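Open day talk, Ranville – speaker notes
22 January 2024

Start when the door is shut, not before. Water is on the side table. Say hello to the Hutchins people at the back, they have driven a long way.

Opening. My talk is about our visit to Cundach and the sock demonstration. Ask for hands: who has a drying rack at home? Who likes pegging out socks? (Expect fewer hands the second time.) Then straight in. I went expecting to watch for ten minutes and be polite, and I stayed for 78. I missed lunch and I'd do it again!

Explain the setting before the slides. We stood behind a rope at the side, close enough to hear the joints moving. They ran it several times for us and moved the socks between runs, so the slides are a mixture and I haven't put them in any order. The job is simple to say: two arms, a table, a plastic hanger with small clips, and socks.

Slides now. Leave each one up for a slow count of ten and let people look. 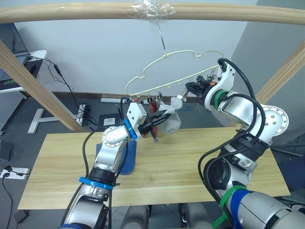
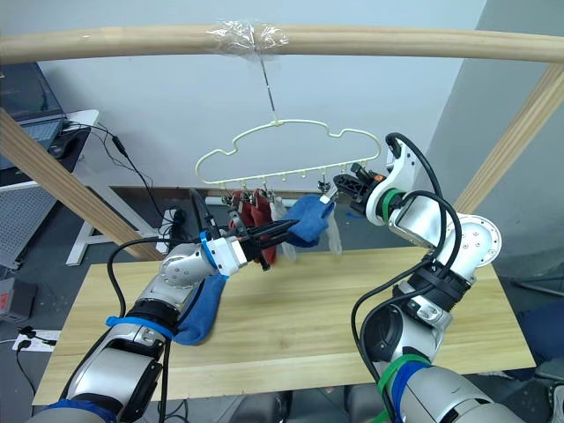
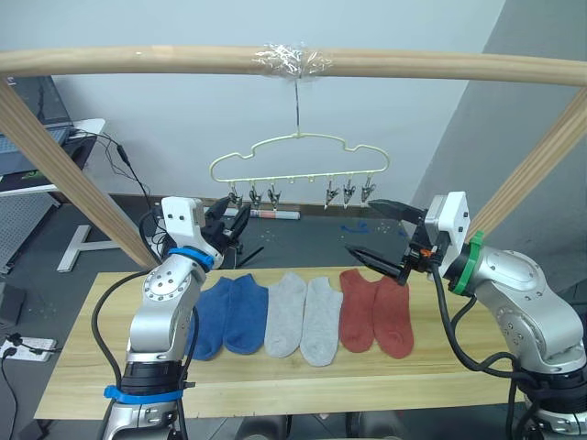

Rosalind Lindgren

Go back to the grey sock. A sock in a crumpled bundle is a hard thing for a machine. It has no fixed shape, and it can look quite different every time it is picked up. Our own parts at Ranville are all stiff. We know where the edges are. Say this slowly, because the rest of the talk hangs on it.

Then the blue sock, with a gripper at each end. This is my favourite! Both arms have hold of the same piece of cloth, so each one has to allow for what the other is doing. Pull too hard and you stretch it or lose it, too little and it sags. I asked the engineer how they set the tension and got a very long and very good answer, most of which I wrote on the back of my visitor badge. Short version – they are still working on it.

Third slide, the socks in their pairs on the table. Blue, grey, red. Point out how plain the set-up is. The hanger is on a bit of wire, taped to a wooden pole. I loved that. We tend to think we need a proper rig before we can try anything, and we spent 42 days last year waiting for a bracket.

Clips. Mention that they are small and that the hanger is free to swing. Somebody will ask why they don't clamp it. I asked too, and was told they want it to behave like a hanger at home.

What I got wrong. I had assumed speed would be the thing to watch. After the first run I stopped caring how fast it was and started watching the fingers.

Questions I was asked last time:
Could it do our gaskets? Maybe the soft ones. Don't promise.
Is it safe to stand near? We were kept behind the rope the whole time and I didn't argue.
What does it cost? I don't know. Pass on to Cundach.
Did it drop any? Yes, while I was there, and people groaned every time. It was like being at a penalty shoot-out.

If time is short, skip the Sika story. If not, tell it, but keep it under 3 minutes.

Finish with the February visit. There are 40 places and the sheet is by the coats. Wear flat shoes, it's a long walk from the car park. Thank the kitchen – and remember to give back the clicker.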